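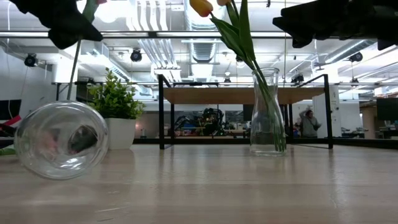
Delia Sosa wrote back after the last version of this guide to say that she'd followed my rowing machine set-up to the letter and still got off with a sore lower back every time. Could I please explain the foot straps properly? Fair enough, Delia! I'd rushed that bit, so I've redone the whole section.

Section 2: Setting up your Norkis for your first row

1. Wheel the rower on to a flat floor and press down on both ends. If it rocks, turn the rear foot until it stops.

2. Sit down and slide the foot plates so the strap crosses the widest part of your shoe. I had mine far too high for months (right up by the ankle) and ended up hunching forward to reach the handle.

3. Pull the straps snug. You should still be able to lift your heels a little.

4. Set the resistance to 2. I know, it feels like nothing - leave it there anyway.

5. Row for seven minutes at a pace where you could chat to someone. Push with your legs first, then lean back, then bring your arms in.

Note: the screen goes to sleep if you stop for a drink, but your metres are kept. One pull wakes it up again.

Caution: keep fingers and loose sleeves away from the rail while the seat is moving. If your back hurts, stop for the day and go over step 2 again before your next row.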